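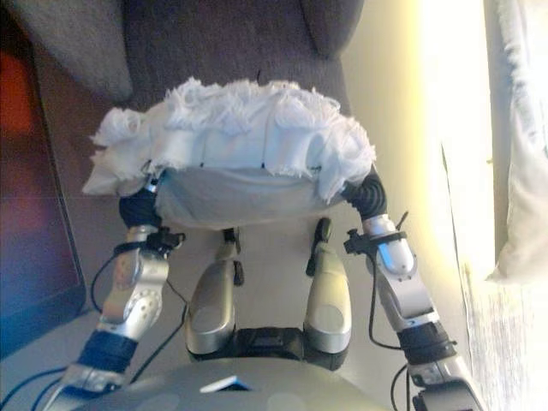 I promised to write down how we planned the money for the household robot project, and I am finally doing it. Some of you asked by email, mostly people from small teams like ours. I will try to be exact where I can and to say clearly when I am only guessing.

Oct 25, 2023

Our project is called Vumow. We rent a furnished bedroom in Stovcombe and we teach a humanoid robot to do the ordinary work there: cloths, cushions, bedding. My part is mostly the spreadsheet, although I started as an engineer and I still like to have a screwdriver near me.

The first lesson of the spreadsheet was that the robot has its own line, and this line is not the one that gave me bad sleep. We knew the price of the robot before we signed. The money which surprised us went to small things. Cables, for instance. A cable that bends every day at the elbow is a consumable, the same as printer paper, and I had put it under "one-time purchases." Also the soft wraps for the joints, clips, straps, spare fingertips. I now keep 300 dollars per month for such parts and I do not feel ashamed when we spend it all. 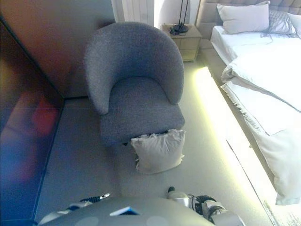
The second surprise was the textiles. When I wrote the first budget I asked Viorica Filip, who is responsible for our tasks, how many pillows and cushions she wanted. She answered "enough," and I wrote down a number that was too small. Fabric gets tired when it is gripped many times. Edges open, threads come out, and after some time you are training the robot on a cloth that no normal family would keep. Viorica likes some old pieces because they are difficult, so we keep them too, but they should be in addition to the good ones.

For the furniture we made a better decision. We bought nothing and paid for a room which was already furnished. I compared it with building our own test room, and the rent was cheaper for the first 16 months. After that our own room would win, but I did not want to plan so far with a project so young.

Then there were the hands. We had two offers. Kapoor offered a simple gripper with a low price and short delivery. Platus offered a hand with several fingers, and the difference was 1,000 dollars for each side. I made a table with price, repair cost, delivery time and what we lose when one is broken. The last column was the most useful and I almost forgot to include it. If a hand goes for repair and there is no spare, the operator still has a salary and the room still has a rent. When you add these days, the cheap option is sometimes not so cheap.

In the end we did not choose only one. We work with both types and I keep separate repair lines for them, so in December I can compare real numbers and not the promises of sellers. I admit it makes the bookkeeping ugly.

If I had to start the plan again from an empty sheet, I would go in this order:

1. Write the tasks first, with the objects for each task. Thin cloth and thick cushion are different work, and they wear out different parts.

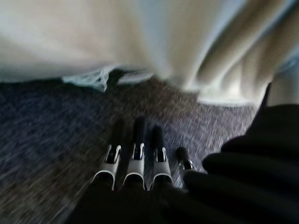 2. Ask every seller for the repair time in writing. A phone answer is always "a few days."

3. Put the consumables per month, never per year. Per year they look small and you stop looking at them.

4. Keep 3 months of rent outside of the equipment money, and do not touch it for a new sensor, even when the engineers are very polite.

I still have no good method for insurance. The first company wanted to insure the robot as office equipment and the second one as a vehicle. If you have solved this in your team, please write to me, I will be thankful for a copy of the wording.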